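Laundry Sorting and Basket FAQ

You keep writing in with the same handful of laundry questions (I love it, please don't stop), so I finally put my answers on one page. Last updated May 11, 2020. 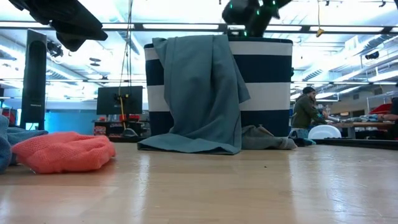 Why do you sort on a table and not on the bed?

My back! I sorted on the bed for years and always ended up bent over like a question mark. A table puts everything at hip height, and I can spread things out and see what I've got. Also, if the clothes are on the bed at bedtime they go on the chair, and we all know how long things live on the chair.

Do I need one basket or several?

I get by with 2 – one for stuff waiting to be washed and one for clean stuff waiting to be folded. If you only have room for one, make it a tall round one. They take up less floor than you'd think and they swallow a blanket without much fuss.

What do I do with blankets and throws?

Blankets go in last and come out first. I let mine hang over the rim while I deal with the small things, then fold it in half the long way, in half again, and roll it. A rolled blanket stands up on end in a tall basket and leaves a gap down the side for socks and dishcloths. If yours is fleecy, keep it away from towels in the wash, unless you enjoy picking lint off it until July.

Can knits go in with everything else?

In the basket, sure. In the machine, please no. I pull anything knitted out at the sorting stage and give it its own little heap on the table, so it can't sneak in with the jeans. Zippers and loose knit stitches are terrible friends. Cool water, a mesh bag, and dry it flat on a towel.

And denim?

Inside out, buttons done up, and in with other dark or sturdy things. I wash mine a lot less often than my mother would like. Pale, faded denim is pretty forgiving, but a brand new dark pair gets washed alone the first couple of times.

My fabric basket keeps slumping. Help?

Mostly it's an empty basket problem. Put something soft and heavy in the bottom, like a folded bath towel, and it should stand up straighter. If the rim has gone floppy, try turning the top inch inward to make a cuff. I did that with my old Brenum one and got another 2 years out of it.

How do you clean the basket itself?

Read the tag first, if there is one. I shake mine out over the tub, wipe the inside with a damp cloth and a drop of dish soap, and leave it upside down by a window overnight. Stripes and bright colors can run, so dab a hidden spot before you go at the whole thing.

Where do you buy yours?

I like poking around the Mastside market here in Putville, and the Yin catalog has nice tall ones (item 904 is the size I'd get, 944 was too deep for my short arms and I kept losing socks at the bottom).

Can I send you a question?

Yes please! Use the contact form and tell me what kind of fabric it is. I answer on weekends, usually while something's in the dryer.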